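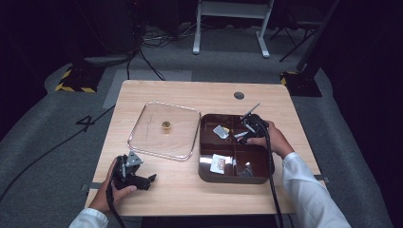

Small hardware should be sorted before it is stored. Residents who return fittings, brackets and spare parts to the Kukcombe tool library are asked to follow the procedure on this page, which applies to all loose items that can be held in a closed hand. Two containers are needed: an open tray for the piece being identified, and a divided box for pieces that have been assigned a place. A clear tray with a raised rim, such as the one at left with a single gold-colored piece in it, keeps round parts from rolling off the table and allows the surface beneath to show through. A dark divided box makes small silver parts, like the bracket in the upper-left compartment, easier to find.

Before you begin

Clear a table and wipe it down. Set the tray on your left and the divided box on your right. Left-handed users may reverse this arrangement. Have blank labels, a soft pencil and a supply of small resealable bags within reach. The Carnaline box sold at the front desk measures 65 mm deep and is suitable for most household collections.

Sorting the parts

1. Place one part, or one matching set, in the tray. Do not empty a full jar into it.

2. Identify the part by use. The categories in the Kukcombe system are plumbing, furniture, electrical, window and door, and unknown.

3. Check for damage. Stripped threads, cracked plastic and bent pins should go in the metal recycling or the trash, as appropriate. Surface scratches are acceptable.

4. Move the part to its compartment. Parts of the same category may share a compartment if they are clearly different in size.

5. Leave small packets sealed. If a packet carries a printed label, lay it with the label facing up.

6. Long rods and pins that do not fit inside one compartment should be set aside until the end and stored in the Henao drawer, which accepts lengths up to 119 mm.

Unknown parts

Parts that cannot be identified within a minute or two should be placed in the compartment marked "unknown." Elvia Arriaga reviews these each December. Unclaimed parts are kept for 60 days after the review and are then released to the repair bench.

Labeling

Write the category on the first line of the label and the size, if known, on the second. Attach labels to the front wall of the compartment. Labels placed on the lid are frequently separated from the contents when lids are exchanged.

Returning the box

Close the lid and hold the box level while carrying it. Boxes should not be stacked more than 5 high on the Prandov shelving. Please enter the box number in the register before leaving. Questions about categories may be directed to Carmela Rinaldi at the front desk during opening hours.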